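Setting Up Your Tuvetti Rower: Your First Week of Training

Now that the rail is locked and the footplates are snug, you're ready for the fun part! Take your time with this section, and keep a drink close by.

1. Press and hold the Flemix button on the monitor for 2 seconds, until the menu comes up.
2. Choose "New Athlete" and type in your body weight. The monitor opens at 140 pounds, so please do change it (plenty of folks forget, and then wonder about their calorie numbers).
3. Set the damper low for your first few rows, even if you're a strong lifter.

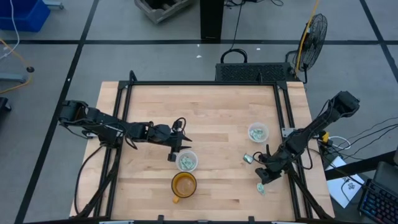
Translucent white plastic cup and amber mug on a wooden tabletop.

4. Row easy for 700 meters, pushing with your legs first, then leaning back, then pulling with your arms.
5. Rest for 90 seconds and check how your lower back feels before you go again.

Caution: Stop right away if you feel a sharp pain or get dizzy. A little huffing and puffing is perfectly fine!

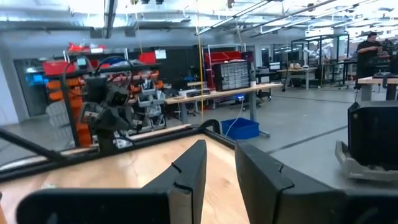 Valeriano Cordero wrote to us in August that he had been yanking with his arms for weeks, and that slowing down on the way back to the start fixed his stroke and his sore elbows too.

6. When you're finished, press "Save" and wait for the beep. If you belong to the Drundmont rowing club, your meters will be added to the club board the next time the monitor connects.

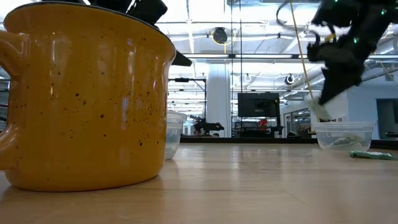
Speckled yellow pot on the tabletop.

Note: Wipe the rail with a soft, dry cloth after every workout, and leave the chain oil for the monthly check, where the Kao handle gets its turn as well. See the next section for storing the rower upright.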